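Visit notes: Moltex refurb shop, Deldale, November

Typed up on the bus home, sorry for the state of it.

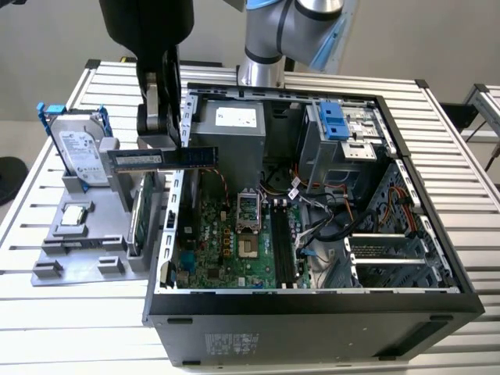

Getting there

Deldale is a long way out. Fourteen stops, then a walk along the ring road with no sidewalk for half of it. Moltex has the back end of an old furniture warehouse, sign on the wrong side of the building, so everyone in our group went to the tile place first. Marin Ionescu met us at the gate in a fleece and gave us badges and the safety talk while walking. Short version: yellow line on the floor, stay behind it if the light is on, don't lean on the benches.

Moltex takes in office desktops at end of lease, tests them, swaps parts, sells them on. Schools mostly, a few clinics. 3,881 machines out the door last year, Marin had the number ready before anybody asked.

Intake

Nothing automated here at all. Pallets come in, two people cut the wrap, scan, sort by model. Dusty. One of them, a woman who has been there since the start, told me intake is the only job she'd never want to give to a machine because every pallet is a surprise. Coffee in one once. Somebody's whole stamp collection in another, which they mailed back.

Side panels come off by hand too. Marin says the latches are different on every model and half are bent.

The arm cell

What we came for. Tower on its side on a slatted aluminum bench, panel off, and the arm working down into it from overhead. Two-finger gripper, and when I got to the front of the group it was holding a memory stick flat over the case. Parts sit on a gray 3D-printed holder next to the tower: hard drive upright in its blue caddy, the processor in its own little pocket, a green card in a slot. CPU socket open on the board with the bracket up.

The holder was the thing I kept looking at. They print them in house, one layout per model family. Zlatko Kadrić designs them, he used to be a bench tech and did this exact job by hand for six years. He said the first ones were useless, too tight, the arm would lift the holder along with the card. He's on version 11 for this family. Keeps the old ones in a crate under his desk and let us handle a few.

Software and integration is from an outside firm, Vukčević, three people I think, they come by when somthing needs retraining or a new model shows up. Moltex staff do the day to day. Marin was firm that they wanted to be able to stop, clear and restart it without phoning anybody.

Asked about speed. Slower than Zlatko, everyone agrees, Zlatko especially. But it does the same thing at 4 in the afternoon as at 8 in the morning, and it doesn't mind memory sticks. The techs hated memory sticks. Thumbs.

What it does to the jobs

Asked this in three different ways, got mostly the same answers, so either it's true or they have had practice.

Before: six bench techs, all doing teardown and rebuild start to finish. Now: three on benches for the odd ones, one looking after the cell, Zlatko on holders and grippers, one moved to fault finding. No layoffs so far. But also no new bench hires, and Marin said so without being pushed. The job a 19 year old used to walk in and learn on is the one that's getting thin. He doesn't have a fix. They take trainees at intake now and rotate them, which he called "not the same, they don't get their hands inside a machine for months."

Pay went up for the cell operator, not for the benches. Some feeling about that. A bench tech I talked to at lunch said the work left over is all the awful cases, the stripped screws and the cracked boards, and that his daily count looks bad on paper next to the arm's. They stopped posting the counts on the wall in spring. He'd like them to stop keeping them.

Other side of it, same guy: his wrists are fine now. Two years ago he was sleeping in a brace.

The cell operator says the tiring part is watching. She does two hours on then swaps to testing. Was four hours at first, she asked for two and got it.

Lunch

Soup and rolls, good. Talked to a couple from Arano who run a similar shop, smaller, all hand work. They do maybe a fifth of the volume and can't see it paying for them. Marin told them straight out that under 500 machines of the same family he wouldn't bother setting up a holder either.

Last bits

Test racks after lunch, loud, couldnt hear much of the talk. Packing is by hand, reused foam.

If you go: bring a jacket, the hall isn't heated past the benches. Wear flat shoes. Ask to see Zlatko's crate. Next visit is in the new year, put your name on the list by the kettle if you want a seat.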